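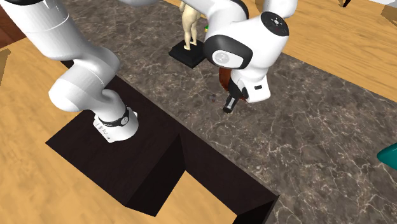

Computer render: a white robotic arm on a dark wooden pedestal

Open day at the Serncombe paver works

I have wanted to see clay pavers being made ever since we laid our own front path, so when the Serncombe works announced an open day in October I had my name down the same evening. They make bricks for paths, patios and drives, all in clay, and they let visitors in twice a year. It was a long drive in the rain and I would do it again tomorrow!

We were split into groups at the gate and handed boots if we hadn't brought our own. Ours was led by Hema Krishnan, who has worked in the drying sheds for most of her career and clearly loves the stuff. She started us at the clay pit, or at least at the fence above it. The clay comes out in bands, a greyish one on top and a much redder one lower down, and the two get blended depending on which colour is being made. The blended heap is then left outside over winter. Rain and frost break it up, and clay that has had its winter is much easier to work in spring. I had no idea. I have been cursing the same process in my vegetable beds for years.

From there we went into the making shed, very loud and wonderfully warm underfoot. The extruded pavers come out as one long ribbon and are cut by wires, like cheese. The moulded ones are thrown into sanded boxes, and those are the ones I fell for. The edges come out a little soft and no two faces match, so a path made of them looks settled from the first week. Each of us was allowed to throw one. Mine had a corner missing and Hema put it back in the heap with great tact.

Drying takes longer than firing, which surprised everybody in the group. If the pavers go into the kiln damp they crack, so they sit on racks in moving warm air until they are ready, and the sheds smell like a riverbank in summer. We couldn't go inside the kiln itself but we did get to stand by one that was cooling and see the stacks through the open door – dark plum at the top, orange lower down, all from the same clay. They sort some by colour and leave others mixed. I'd take the mixed every time.

After tea (very good flapjack, and plenty of it) there was a laying demonstration in the yard with Kumaresan Fernandes. He had 80 pavers, a bed of sharp sand already screeded, and a rubber mallet, and he talked the whole way through. A few things I wrote down:

Take from several packs at once, or you get stripes of colour across the patio.

Set out the first two rows dry and look at them from the house as well as from where you're kneeling.

Herringbone for anything a car will cross. Running bond is fine for a garden path.

Brush the jointing sand in when it's dry, go away for a week, and brush in some more.

Olanrewaju Jibrin from our group asked about moss, because his path is on the north side and turns green by November. Kumaresan's answer was a stiff brush and a bit of patience, and to keep the pressure washer well away from the joints. He reckons more paths are spoiled by blasting than by moss. There was also a long discussion about falls. He likes a drop of 2 cm for every metre and a half or so on a patio, always away from the house, and he was quite fierce about keeping the finished surface well below the damp course.

The seconds yard is at the back by the weighbridge, and I'd say go there first if you visit. Chipped corners and odd colours, mostly, perfectly sound for edging a border. We came home with 200 in the trailer, and I have already laid a few along the herb bed to see how they look. Lovely is how they look.

If you're thinking of going, wear something you don't mind getting sandy. The pit path is steep and slippery after rain, though there's a flatter way round if you ask at the gate. Parking is in the field opposite and it was full by ten in the morning. The next open day is in spring, when they'll be working the clay that is weathering out there now.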